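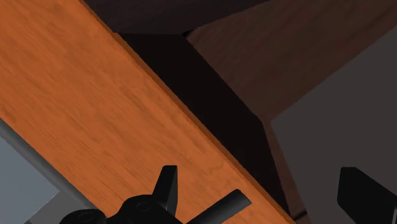 Simulated wrist view, gripper fingers on either side of the shadowed face beside the orange plank.

Gallery: Manipulation Project, Maltthorpe Robotics Club

The project group builds and tests pick routines in simulation before any code goes to the arm in the Devport lab. Members work in pairs. Each pair writes an approach, runs it for 200 trials with randomized start poses, and files the log with Morag Cairns by the end of the session.

Notes on the render
Wood grain is a texture only and has no effect on contact. Friction is set per body in the config file. The key light comes mainly from the upper left; do not move it between runs, as the vision pairs train on these shadows.

Camera
The wrist view includes the black fingers and part of the gripper body at the bottom. Mask these pixels before edge detection. Etenesh Tilahun's mask script is in the shared folder, version 2.

Open items
Ningsih Rahman and Amirul Nugroho: approach angle limited to 30 degrees from the surface normal. Retest with the limit removed.
Sulastri Sutanto: long edges of the plank are detected as two lines at the bevel. Merge threshold to be set before the June session.

Last updated: May 16, 2022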